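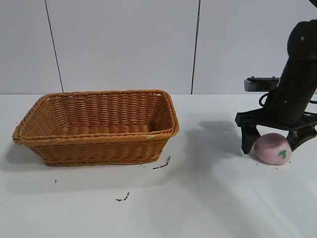

Kurotthorpe Robotics, Manipulation Software Team

Planning engineer, pick and place

We are hiring one engineer to work on Galine, our grasp and motion planner. The daily test is small: a toy peach, a wicker basket, a two-fingered gripper. You will write C++ and Python, tune the approach and release steps, and read a lot of logs. The planner has 52 open tickets, and 31 of them are yours to start with.

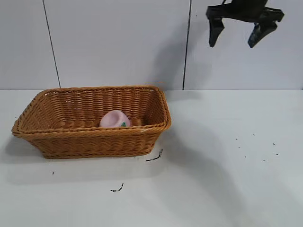

Bořivoj Šimek, Software Lead

You need 4 years of work on motion planning or robot control. Perception experience helps. The job is on site in Dirkia, with a start in April. Send a resume and a link to some code you wrote. No cover letter, please.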